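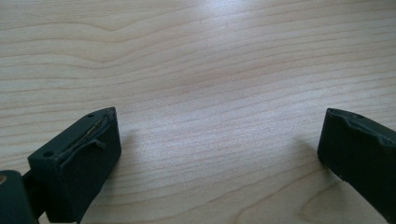
Miyuki Nomura asked at the midterm review how much of our data is the gripper doing nothing, and whether a model trained on it would learn to do nothing too. We did not have a good answer then. The first part of this report is our attempt at one.

Pristari is a two-semester project at Gorkberg. The goal is a policy that can pick up small household items from a table and put them down in a chosen spot, learned only from recordings of people doing it with hand-held grippers. No robot arm is used during collection. This report covers the collection work through December. Training is covered in the spring report.

1. Idle time

Each recording, which we call an episode, starts when the operator presses the pedal and ends when the pedal is pressed again. Between those two presses the operator has to look at the table, decide which item to go for, move, grasp, carry, release and back off. Looking and deciding take longer than we expected. In the first batch, many episodes opened with a long stretch where the fingers were wide open and hardly moved.

We tried three things. First we trimmed by hand, which was slow, and the two of us did not agree on where the motion started. Then we wrote a script that cuts everything before the finger position changes by more than a set threshold. It cut too much in the episodes where the operator moved the whole tool but kept the fingers still. The version we use now looks at both the tool pose and the finger opening, and leaves a short lead-in before the first change in either one.

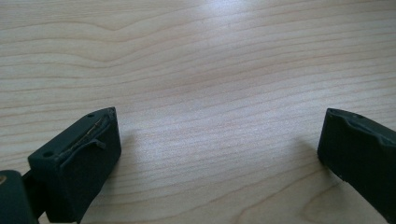
Figure 2. Fingers open over the tabletop, nothing in the grasp.

We do keep some open-finger footage on purpose. If every training clip begins with an item already between the fingers, the policy never sees what the approach looks like. The lead-in is a setting in the config file, so whoever trains the model can change it without going back to the raw recordings.

Trimming also showed us a problem with glare. The overhead light leaves a bright patch on the wood, and it moves through the view as the tool moves. We left the lights alone. The table will be under the same lights when we test, and we would like the model to have seen the patch. If this turns out badly it will be in the spring report.

2. Collection sessions
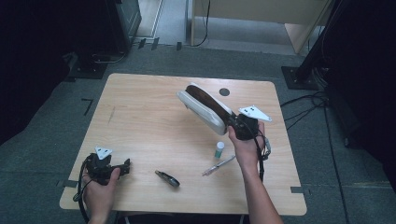
Section by Gunārs Luik, Pristari group, Gorkberg

The sessions were held in the Priedītis room, on the low table with the grommet hole. The tape on the carpet marks positions around the table. Please do not peel it up. It was peeled up once after a Friday session and we had to measure everything again.

The operator holds one gripper in each hand. Each gripper has a white marker plate on top, and the plate has to stay in view for the pose to be tracked. This limits how far you can roll your wrist. New operators forget this in the first few episodes, and those episodes mostly have to be thrown out. The cables are the other limit. We let them hang down, but a cable under tension pulls on the hand and you can see it later in the pose track as a slow drift.

We picked items that differ in shape and surface: small bottle, pen, hand tool, and some larger things with a soft or rough side. The clear items were the hardest for us to label, since the edges get lost against the wood. The larger ones were easier to grasp but hid the view of whatever was under them. An operator who lifts a large item over a small one should move off to the side before setting it down.

Order of work for one session:

Check that both grippers report to Kavgate.
Open and close each one fully and save that as the calibration clip.
Place the items. Do not line them up.
Record for 60 minutes, then stop and switch operators.
Copy the files before anyone unplugs anything.

Kavgate is the logging program we inherited from last year's group. It works, but it gives no warning when one of the streams stops. We lost most of one morning that way. A small script now checks file sizes after each episode and beeps if one of them is too small.

3. What we have

After trimming and removing bad episodes there are 244 left, from two operators. Most of the removals were for lost tracking. The rest were dropped items and pedal mistakes. We kept a separate folder of dropped items in case next year's group wants to train something that recovers from a failed grasp.

The set leans toward right-hand grasps. Both operators are right-handed and we did not tell them which hand to use. We plan to fix this with assigned-hand sessions, where the sheet says which hand goes first.

Still open: file naming for the calibration clips, and where the raw recordings go when the shared drive is full.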